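Prondon Neighbors Board > House & Home > Moving

Thread: Do you label boxes by room or by contents?

Print this thread | E-mail this thread

**tremblay_st_tenant**
We leave the place on Tremblay Street in July, after 15 years of telling each other we'd only stay until we found something with a second closet. My husband wants every box marked with the room it's going to. I want every box marked with what's in it. We have been having this discussion since breakfast, and breakfast was a while ago. What do people do?

**mudroom_mike**
Room. The movers don't care what's in it. They care which door to walk through. Last time I wrote contents on everything and a very polite young man stood in my hallway holding a box that said "cords, misc." and asked me where I saw it living. I still don't know.

**Audrey-Anne Lachance**
Contents, and I'll fight Mike on this. By room is fine if you plan to unpack in one weekend. Has anyone on this board ever unpacked in one weekend? I had 2 boxes marked KITCHEN that sat in the basement through a whole winter, and I bought a second colander because I couldn't face opening either of them.

**mudroom_mike**
You could have opened them.

**Audrey-Anne Lachance**
I could have done a lot of things.

**ullum_ed**
Number them and keep a notebook. Box 41, page 41, full list. I did this when we moved from Ullum and it worked beautifully until I packed the notebook.

**tremblay_st_tenant**
Ed, which box was it in?

**ullum_ed**
It would have been in the notebook.

**parsnip**
Both sides are wrong. You need room on the top and contents on the side, because once they're stacked you can't read the tops. Use a fat marker. Tape on a color for each room if you have kids, they like the tape, and it keeps them out of your hair for 300 seconds or so it feels.

**mudroom_mike**
I'll allow room on top.

**Audrey-Anne Lachance**
What did the rest of you pay for boxes? The storage place in Vomilbridge sold my sister a "family bundle" and with the truck and the mattress bags it came to $1165. For that I'd expect the family to be included.

**parsnip**
Liquor store. Free, small, strong, and the dividers are good for glasses. The neighbors will draw conclusions but you're leaving anyway.

**hatbox**
I disagree with parsnip on liquor boxes, mostly on account of the open tops. Half of them have the flaps sliced off and then you can't stack anything. Fine for the car, useless for the truck.

For soft things I don't buy boxes at all. Any nice carton that came into the house with something else in it gets used for the kids' stuffed animals. My daughter picked a pink one and the cat with the bow went in it, and it stayed by the wardrobe with the top open until moving day, by her order. No label on it. She says she knows what's in there, so put her down as a vote for neither.

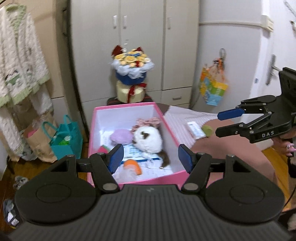 **Re: Do you label boxes by room or by contents? (page 2)**

**mudroom_mike**
A kid's box doesn't need a label. A kid's box needs to go in the car with the kid. Ask me about the drive when ours went on the truck. On second thought, don't.

**tremblay_st_tenant**
Update from Tremblay Street. We have compromised. He is labeling by room and I am going around after him adding the contents in smaller letters. He has noticed. He says my handwriting is bringing down the resale value of the cardboard.

**ullum_ed**
Found the notebook, by the way. It was with the Christmas lights.

**parsnip**
What page?

**ullum_ed**
Not listed.

Contact the moderators | Copyright Prondon Neighbors Board | Back to top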